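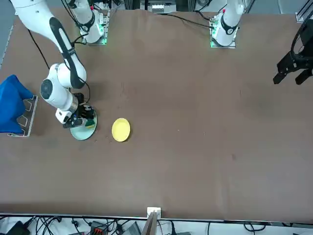
Water Use in Student Housing: Grirdale Hall, January Billing Period

Submitted 29/07/2025

Background

Grirdale Hall is a four-story residence with shared kitchens and bathrooms. Each floor has its own cold water meter, installed when the pipes were replaced. The housing office reads the meters but only uses the building total for billing. Our group wanted to know if the floors differ, and if so, why.

Method

We asked the housing office for the January readings and got them as a spreadsheet. The meters are made by Girnik and record in gallons. We also put a short survey under every door. It asked how often people cook, how long they shower and whether they use the laundry room in the building or the one on Seok Street.

The second floor meter stopped reporting for 3 days. We left those days out for all floors so the totals could be compared.

Results

The third floor used 3352 gallons per week on average, and the first floor used 3088. The other two floors fell in between. We had expected a bigger gap, given that the first floor has fewer bedrooms.

Shower length did not explain much. People on the first floor reported slightly shorter showers, but they also cook more often and wash dishes by hand. The third floor has a toilet that runs between flushes - several people wrote this on the back of the survey, where there was no question about it.

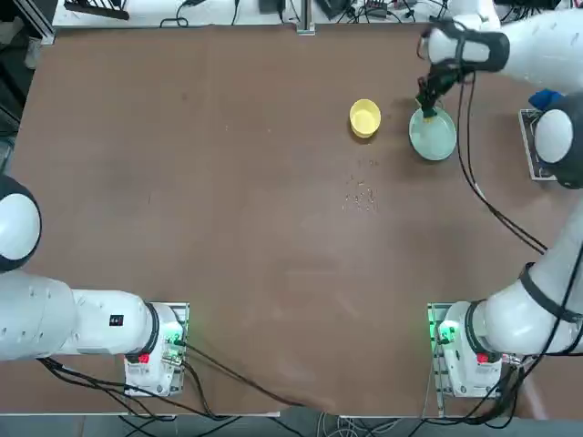 Leak check

We used food coloring in the tanks to test for leaks, with permission from the housing office. Color showed up in the bowl of one third floor toilet within ten minutes. From the overnight readings, when almost no one is up, we estimate that it wastes 562 gallons a week.

The office ordered a Wekard flush valve as a replacement. It had not been fitted when we finished this report.

Limits

One month is a short period, and some residents were still away for the first part of it. Survey answers about showers are guesses. We had no hot water data at all, so nothing in this report covers heating costs.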